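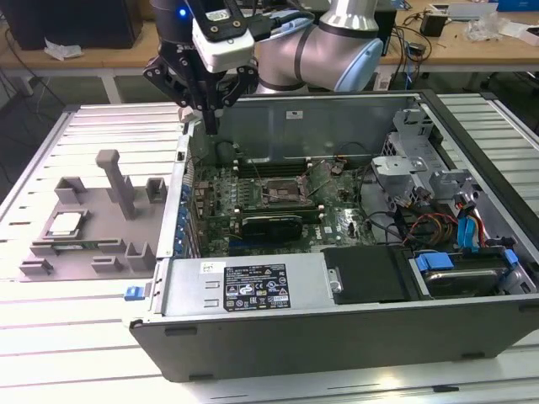
Surkcombe Cell Safety and Faults Meeting: Minutes

Date: 07/06/2021
Present: cell operators (both shifts), maintenance, software, safety lead, stores
Chair: safety lead
Apologies: purchasing

1. Minutes of the last meeting

Accepted with one change. The item on glove sizes should have said that stores will order the medium, not the large.

2. Unplanned arm movement during memory removal

The operator on shift gave an account. The arm was partway through a memory removal on a desktop tower. The gripper closed on the module and pulled, and the module did not come free because one latch was still shut. The Vokex controller should have stopped on the force limit and waited. It logged the limit, opened the gripper, and then started the move to the fixture plate without the operator pressing Continue. The operator had one hand on the case at the time, about to open the latch. The arm brushed the operator's sleeve. The operator hit the emergency stop and the arm halted. No injury. The case shifted on the table and the memory slot cracked at one end.

Maintenance checked the emergency stop circuit afterward and found it in order.

Software found the cause in the log. An update loaded in March changed how the controller handles a force limit. Before the update, it held position until someone cleared it. After the update, it treats the limit as a finished step if the gripper reports open. The release note mentions the change in one line under "other." The note was filed and not passed to operators.

Discussion. One operator said the arm had done something similar on the other shift, with no one near it, and it was put down to a bad pick. It was not written up. The chair asked that all of these be written up, including the ones that look harmless. There was some disagreement about whether operators should be reaching into the case at all while the arm has power. Operators said the latch is often stiff and the job cannot be done any other way at present. Maintenance said the job can wait for a full stop. The chair ruled that it waits.

Actions:
- Software to go back to the earlier controller version and confirm the hold works at 2 force settings. Arm stays locked out until this is signed off.
- Operators to use full stop and lockout before any hand goes inside a case.
- Software to send every release note to both shifts, with changes to stopping behavior at the top.
- Chair to report the event to Vadar and ask for a written reply within 10 working days.

3. Cases moving on the table

Raised again because of item 2. Towers are laid on their side on the slatted table with the open side up, and a hard pull can slide them. Maintenance tried a rubber mat and it left marks in the grooves. Side clamps fixed to the table slots were preferred. Nartey has quoted $3,000 for a set of 8, delivery not confirmed. Stores asked if a smaller set would do. Maintenance will check which case sizes come through most often before anything is ordered.

Action: maintenance, next meeting.

4. Fixture plate

The printed plate is holding up. Software asked that no one move it without telling them, as the positions have to be taught again each time. Agreed. Maintenance to mark its corners on the table with paint pen.

5. Power supplies

Reminder that power supplies are not to be opened in the cell. They come out whole and go to the cage. No change.

6. Any other business

The desk behind the cell needs clearing. Cables are to be tied back and trash taken out at the end of each shift.

The first aid box is short of plasters. Stores to refill.

7. Next meeting

To be called once the lockout is lifted, or sooner if Vadar replies. Same room.

Comments (3)

Night shift: Can the lockout tags be kept at the cell? They are in the maintenance office and it is locked after six.

Maintenance: Yes. Will hang a set by the cell door.

Stores: Bandages are in. Top shelf, left side.

This site uses cookies to keep you signed in. Accept | Settings

Surkcombe internal pages | Contact the site office | Back to top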